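# Stimanstead Early Years Fund: room openings and grants
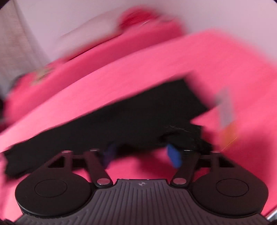 *Black cloth on a pink fabric surface.*

This folder holds the records of preschool rooms paid for, in whole or in part, by the Stimanstead Early Years Fund. It covers rooms in village schools, nurseries and two community halls. Last updated 24 September 2018.

## Files

- `rooms.csv`: one row per room, with the village, the host school and the month it opened
- `grants.csv`: one row per payment
- `places.csv`: full-time and part-time places offered, by term
- `notes.txt`: corrections, and anything that would not fit in a column

## Rooms and places

There are 18 rooms in the list. Four of them share a building with a primary school, and for these the `host` column gives the name of the school as it stood on opening. Vutside changed its name afterwards and both names are in `notes.txt`.

A place means one child for one session. A child who comes mornings and afternoons takes up two. Older returns from Plinditz counted children instead, so they have been left out of `places.csv` until the registers can be checked.

## Grants

Amounts are in pounds, without pence. The usual grant for furniture and books is 3,000. Rooms that needed building work could ask for a further 4,000, which is entered as a separate row with `type` set to `works`. Please don't add the two together in the `amount` column.

The Mazandarani bequest is marked `M` in the `source` column. It can only be spent on rooms for children under five.

## Known gaps

- Opening months before the first February return were taken from newsletters and may be a month out.
- Staff numbers are not held here.
- Two rows in `grants.csv` have no receipt number.
- Village spellings follow the school signs, so they don't always match the council's list.

## Use

You may copy the tables for local reports and school newsletters. No children's names are included, and none should be added.

Corrections go to Lizelle Le Roux at the Stimanstead office. Give the file name and the row number, and send the old value along with the new one.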